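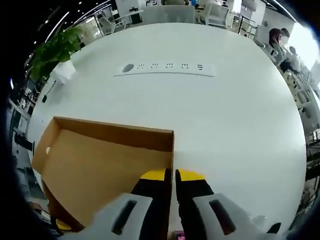
A reader in Rernden wrote in to say that my last post had the deselection rules wrong, and that a sitting councillor in Trustilville can be removed by the ward branch alone, without the district party having any say. The reader is half right. The branch can trigger the process with 40 signatures. The district executive then has to confirm it, and the rule book gives no deadline for that.

Politics > Local parties > Selection

Reading time: 2 minutes

The missing deadline matters more than the threshold. In Paisan the executive sat on a petition from April until nominations closed, and the sitting councillor went forward by default. No rule was broken. The branch had no route of appeal, as there was no decision to appeal against.

Two changes would deal with most of this. The first is a fixed period for confirmation, after which the petition stands. The second is a threshold tied to membership. Forty names is a high bar in a small branch and a very low one in Sellberg, where the party has 800 members - a well-run street group could collect them in an evening.

I would expect the second change to meet more resistance. Sitting councillors in large wards would gain from it, those in small wards would lose, and the small wards hold most of the votes at the rules meeting.

I have corrected the earlier post.

Recent posts
Who draws up the shortlist?
Postal votes in the Paisan by-election
Paper candidates and why parties stand them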